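Coming Back to Training After Injury or Illness
Handout for session 4, returning exercisers course

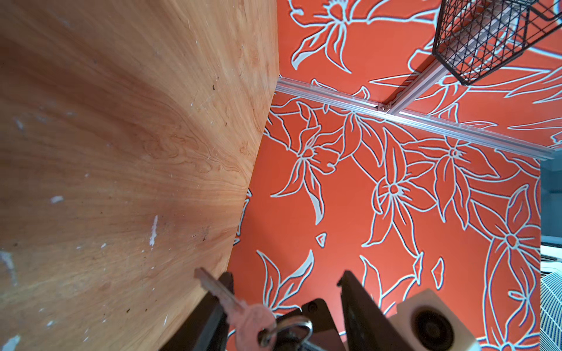
Wood grain against orange flowered wallpaper.

Okay, so these are my notes from the session, tidied up a bit and with the stuff I forgot to say out loud put back in. If you missed it, you should be able to follow along. If you were there, you can skip my knee story (I know, I know, you've heard it).

Last time we talked about what happens to muscle and lungs when you stop. Quick recap for anyone who wants it: your wind goes first, strength hangs on longer than you'd expect, and the tendons are the slow ones. They're slow to lose what they had and very slow to build it again. Keep that in your head for everything below, as most of the trouble people get into on a comeback is tendon trouble. You feel great in week three, your heart and lungs are delighted, you add weight, and then your Achilles files a complaint.

1. Where are you really starting from?

Write down what you can do today. I mean today, this week, with the body you've got. Leave out your best squat from college. I'd like one number for walking or running, one for something you push, one for something you pull, and one for getting up off the floor. They can be tiny! When I came back after my knee surgery my running number was 400 meters, and I had to sit on a curb afterward. I still have the notebook with it written down in very angry handwriting.

Kiprono Mwakyusa asked whether you should test yourself all-out to get these numbers. No, please don't. Stop when your form starts to go or when you'd call it a seven out of ten for effort. If you were ill and not injured, stop sooner than that, and see how you feel the next morning before you write anything in ink.

2. The talk test and the next-morning test

I use two checks and I've used them for years. The first is the talk test – can you say a full sentence while you're moving? If yes, you're in the easy zone, and the easy zone is where you should spend most of the first two months. It feels silly. You'll be passed by people pushing strollers. Let them go by.

The second is the next-morning test. When you get out of bed, is the sore spot the same as it was yesterday, better, or worse? Same or better, carry on with the plan. Worse, repeat the last easy session or take the day off. Worse two mornings in a row, go back a full week. Sharp pain, swelling, chest pain, dizziness or getting out of breath doing things that were fine last week all belong to your doctor or physical therapist, and please call them before you email me.

3. The 16-week outline

I split it into four blocks of four weeks. People always want to merge the first two and I always say no.

Block one: walking, gentle mobility, and very light strength work twice a week. You should finish every session feeling like you could do it again.

Block two: same days, slightly longer. Add one harder thing, and only one. Hills or heavier weights, pick your favorite.

Block three: this is where running or jumping comes back in, if it's coming back at all. Short intervals with lots of walking between. Jeptoo Lyimo did hers around a soccer field, jogging the long sides and walking the short ones, and I've stolen that for everybody since.

Block four: now it starts to look like training again. Three or four sessions a week, one of them properly hard, the others easy. Retest your four numbers at the end.

If you lose a week to a cold or a work trip, repeat the last week you finished and move everything back. Don't double up. I lost nearly a month in October one year by trying to squeeze two missed weeks into one.

4. The head part

We ran out of time for this, so here's what I meant to say. Comparing yourself with the old you is miserable and it's also lousy data. The old you had years of steady work in the bank. I stopped looking at my old race times completely for the first 100 days, and I made my sister change the password on my training account so I couldn't peek. That may be a bit much for you, but find your own version of it.

Also, tell one person what you're doing. One is plenty. A group chat full of cheering people made me push too hard, and one friend texting "did you walk?" got me out the door far more often.

Some of you asked about classes. The beginner hour at Statudance is fine from block two on, as long as you skip the jumps and tell the instructor before it starts. I'd leave the Rorow rowing sessions until block three if your back was the problem. If it was a knee or an ankle, try one and do the next-morning test.

5. For next time

Bring your four numbers and a week of next-morning notes. A word or two per day is enough, "same" or "grumpy" is fine. Wear shoes you can walk in, we'll be outside for the second half if it's not pouring.

Read the chapter on load and rest in the course packet (it starts on page 59, and you can ignore the box with the formulas). If you have time, have a think about which block you're secretly planning to skip. We'll go around the room and confess.

Sleep and food are session 5. Somebody wanted to know about protein powder and I promise we'll get to it.

Notes last updated 2018-07-11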